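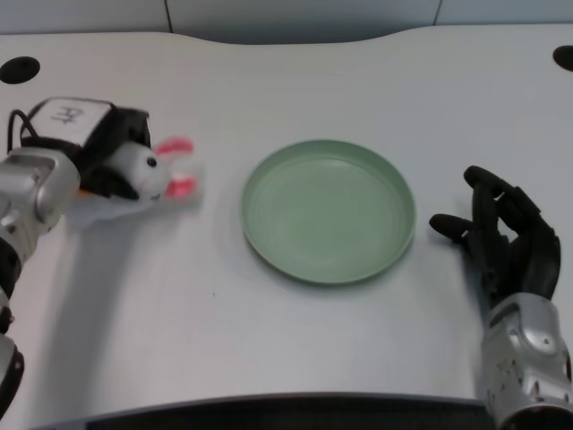
The left hand with the rabbit. The right hand is on call.

THE RABBIT GOES ON THE PLATE

By Catherine Matheson

When I joined the Iltgate teaching room in May, my mother asked what I'd be doing, and I told her I would be showing a robot how to put a toy rabbit on a plate. She asked if that was the whole job. I said there would be other toys.

For readers on the upper floors who only know us as the people who book the freight elevator, the teaching room is where the tasks get shown. Someone sits at the rig in a pair of Gresanex gloves and a headset, moves their own arms, and the robot's arms move too. The robot's cameras and joints are recorded the whole time. Enough of those recordings go to Kaede Kobori's group down the hall, who train a policy on them, and then a few weeks later we are invited in to watch the robot try it by itself. There are sometimes snacks.

The task sheet for the rabbit is one line long. "Pick up the plush with the left hand and place it on the plate." Yae Miyazaki wrote it, and she has since admitted that she thought it would take an afternoon. It's now the longest-running sheet on the board, and it has two pages of notes stapled to the back in four colors of ink.

Most of the notes are about the word "place." You would think we all knew what it meant. Tatsuya Nomura lowers things as if they were asleep. I tend to arrive over the plate, lose confidence, and let go. Hatsue Sekiguchi, who came to us from the Civurton site and has more hours in the gloves than the rest of us put together, sets a thing down and then gives it a small press with one finger before she takes her hand away. She didn't know she did it. Kaede's group knew, because the policy had started doing it too, and had started doing it to things that weren't there.

So there was a meeting. It lasted an hour and covered whether the press was part of the task. The argument against was that it isn't on the sheet. The argument for was that a stuffed toy is soft and a bit springy, and will roll off its own ears if you leave it badly balanced, and a person at home would pat it down without thinking. Kaede wanted one or the other from everyone. What she couldn't use, she said, was half the room pressing and half not, with the half that didn't press also dropping it from a height. She looked at the ceiling when she said this, which I thought was tactful.

We voted for the press. It went onto the sheet in green.

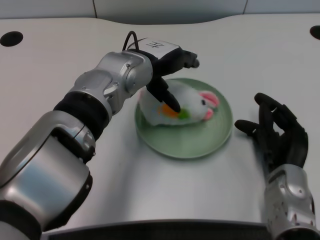 Finger down on the carrot. Note the approved press.

The other long discussion concerned the right hand. It has no lines in this production. The left does the picking and the placing, and the right is supposed to stay out of the way, open, near the plate. This is much harder than it sounds. Try carrying a cup of coffee across a room with one hand while keeping the other perfectly calm and you'll find it wants to help. Mine drifts. By the end of a long session it has usually crept over to see what's going on, and then I have to flag the take, because the last thing we want is a robot that learns to hover.

Tatsuya rests his on a folded towel on the arm of the chair, which works well. I have tried the towel. I fell asleep.

The rule for a flagged take, by the way, is that you say it out loud before you reset. Don't go back later and try to remember which one it was. Last month I did 16 in a row, felt very pleased with myself, and then spent my lunch going through the playback looking for the one where I had sneezed. (It was the second. You can tell.)

A few numbers for those who like them. A finished sheet for a simple pick-and-place is 65 good takes per person, and there are four of us on this one. A good take from me runs roughly 14 seconds. Hatsue's are shorter and look slower, and I've stopped asking her how.

We have had some questions through the suggestion box, and I'll answer the printable ones.

Why a rabbit? Hard objects were the previous sheet. A plush changes shape when you grip it, and it has a front, a back and two ears that go their own way, so no two grabs are the same. Yagi, our supplier for most of the props, sent a whole box of soft toys, and the rabbit was on top.

Why does the left hand say left on it? Because of me. From inside the headset you look down and see two black hands at the ends of two silver arms, and after lunch that can be a lot to take in. The label was written by hand with a marker, and I read it more often than I would like.

Can I have a go? Yes, if you book with Yae first and take your rings off. Guest takes don't go into the training set, so you can drop the rabbit as much as you please. Two people from accounts came in the week before last and were alarmingly good. One of them pressed without being told.

What happens when the robot gets it wrong on its own? Mostly we watch it get it wrong a few more times, and then Kaede asks for more takes of whatever it's missing. On the first trial run it reached the plate nicely and would not let go. It just held on, over the plate, for as long as we cared to stand there. We went back through our recordings and found that all of us were pausing before the release, every single time, to check we were lined up. I had thought of that pause as being careful. The policy had thought of it as the end of the job. The red ink on the back of the sheet is about this, and says PLEASE JUST LET GO, underlined, in Kaede's writing.

We have been working on it since. The trick, if it helps anyone starting on the gloves, is to decide where the rabbit is going before you pick it up. Look at the plate first, then the toy, then go. If you're still making up your mind in the air, the recording will show you making up your mind in the air, and you'll meet it again in a few weeks when the robot does the same. Hatsue taught me that on my second morning and I ignored it for most of a month.

The next trial run is at 3 p.m. once the last of Tatsuya's takes are in, and Yae will put a note on the door with the day. Standing room only, and please keep behind the tape. After the rabbit we move on to the sheet for towels, which is two lines long and uses both hands. I'm told the right one has a speaking part.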